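Plates, again

July 25, 2025

So the dish rack has now eaten most of my summer, and I finally have something to write down about it. Those of you who've been reading since February will remember that I was very cheerful about two arms passing things to each other. Two arms holding one thing at the same time is a whole other misery, and that's what Draro (our name for the training recipe, don't ask) was meant to help with.

The short version of the problem goes like this. If you train one policy to drive both arms, it learns nice smooth motion but gets sloppy about how hard the two sides are pulling against each other. A plate doesn't bend. If the left hand thinks the plate is a few millimetres further over than the right hand does, one of them is going to lose, and then you're picking a plate up off the floor again.

What Halina Krajewska suggested, back when I was moaning about this at lunch, was to stop predicting two hand positions and predict the plate instead. The model says where the middle of the plate ought to go and how it should be tilted, plus one extra number for the gap between the grippers. The two hand targets get worked out from that. It sounds so obvious written down! I'd spent weeks adding bits to the loss to make the hands agree with each other -- and she just took away their chance to disagree.

We had 2,863 demonstrations to train on, all done by hand with the leader arms, mostly by me and Ksawery Bielecka (who is much better at it and much less prone to swearing). Of those, 409 were thrown out for things like a dropped plate or somebody wandering off halfway through to answer the door. I was nervous about binning that many, but leaving them in made the model hesitate near the rack in a way I really didn't like.

Then the testing. We ran 375 trials with the old two-hands version and the same number with the new one, swapping between them so that any drift in the calibration hurt both equally. I'm saving the proper table for the write-up, as I still need to go through the borderline ones with Ksawery, but the new one drops far fewer plates between lift and rack. Where it still struggles is the very last bit, getting the edge down between the wires. Shiny white plates with busy printing on them seem to bother it more than plain ones, and I don't have a good explanation yet. My guess is the wrist cameras, which get very close to the pattern at that point.

The lift and carry I'm properly happy with, though. Both grippers stay on the rim, the plate stays nearly upright, and it gets to the front of the rack without any of that horrible twitching we had in spring.
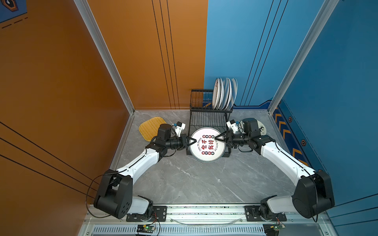 What I'm trying next

Bowls, obviously, and I'm dreading them. The plate trick works because a plate is more or less a flat disc, so "middle and tilt" tells you nearly everything. With a bowl the fingers have to come in at an angle, and the gap number stops meaning quite the same thing. I've got a half-finished version where the grip angle gets predicted once at the start and then held fixed, and it trains fine, but I haven't dared run it on the arms.

I also want to try learning the release separately. At the moment both hands let go together, and I think one ought to go slightly first. Ksawery thinks I'm wrong. We'll run it both ways next week and I'll post whatever comes out, even if it's embarrassing.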